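The Table That Wouldn't Leave

When Berwyn Humphreys moved to Cotulden, he brought 4 chairs, a kettle and a table that had already outlived three landlords. It would not go up the stairs. It had gone up other stairs, he told the removal men, who had heard this before.

Downsizing is sold to us as a kind of lightness. Mitsuko Tsuji, who clears houses in Hulbridge for a living, sees the other side of it: sideboards left in hallways, wardrobes sold for less than the van. "People measure the room," she says. "They never measure the door."

Humphreys took his window out. The glazier charged more than the table had cost, and asked whether he'd considered a smaller one.
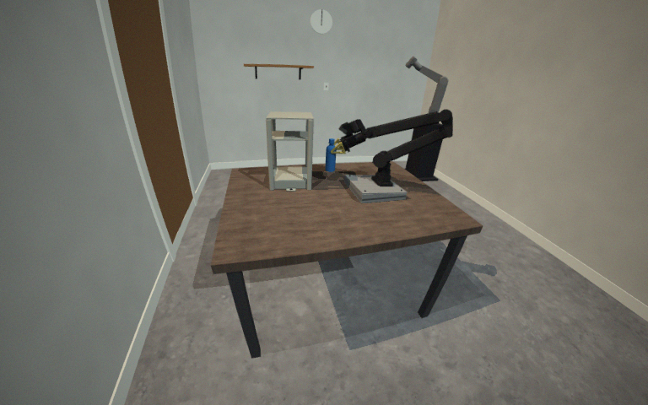

A wooden table with a small open shelf unit on top.

He has since been offered a flat with a lift. He went to see it in January, with a tape measure, and came home in time for tea.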